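Bromdale to Pevitz: distance and real driving time?

ttikkanen
Wovus gives me 62 miles from Bromdale to Pevitz and says one hour five minutes. My brother-in-law drove it last year and told me to plan on two hours. I have to be in Pevitz by 9:30 in the morning on Sunday. Which number do I believe?

saarela_road
Depends where you start in Bromdale. The 62 is from the train station. If you are on the north side, the site still measures from the station, so you can be off by a few miles before you even leave.

D. Machala
Two hours is too much. I drive it twice a month and my usual time is an hour and twenty. The Wovus time assumes you hold the speed limit the whole way, and you can't do that through Saarela. There are five traffic lights and they are not timed together.

helmi_l
I disagree with Dalibor. In July, with the lake traffic, I have needed two hours more than once. The stretch after Saarela is one lane each way and there is no place to pass a camper until the bridge.

D. Machala
He said Sunday morning. The campers are going home Sunday afternoon, and they are going the other way.

helmi_l
Some of them. I was behind one at 8 a.m.

ttikkanen
I start on the north side, near the hospital. Is the ring road worth it or do I go through town?

saarela_road
Ring road. Get on at the second entrance. The first one puts you in the exit lane for the mall and you have to move over quickly.

Mohsin J
I would skip Saarela completely and take the old county road. It adds miles, but there are no lights. Mine came to an hour and fifteen door to door. No gas station on it, so fill up in Bromdale.

D. Machala
The county road is fine if it's dry. Part of it is gravel again after the pipe work. I would not send someone that way who has to be there at a set time.

Mohsin J
The gravel part is short and you can do 35 on it. Pulling in to Pevitz from that side, you come down the hill right by the school, and there is free parking behind it.
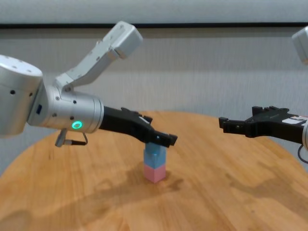
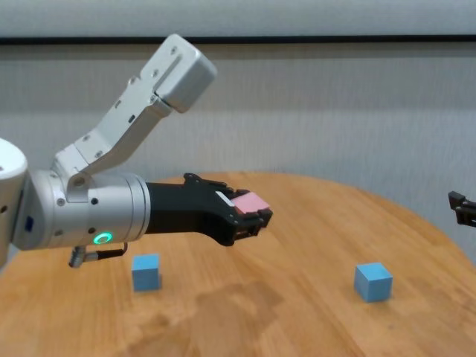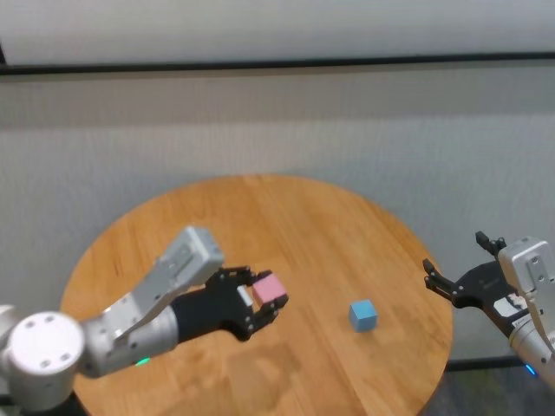
The lot fills up once the market opens, so if you get there after 9 you will be parking on the street. Meters are off on Sundays. Turn left at the bottom of the hill, the right turn is one-way now and the map on Wovus still shows it as open.

ttikkanen
Thanks. I think I'll go through Saarela and leave at 7:30. If I'm early I'll get breakfast.

helmi_l
7:30 is good. The bakery by the bridge opens at 8.

jhyvonen
One more thing on the Wovus number. There are two distances on that page. The big one at the top is the straight line and the driving distance is further down. Toivo, check that 62 is the one next to the car.

ttikkanen
It's the one next to the car. The straight line says 51.

jhyvonen
Then you're fine. Watch the speed camera just past the Saarela sign, it's on the right behind the bus shelter.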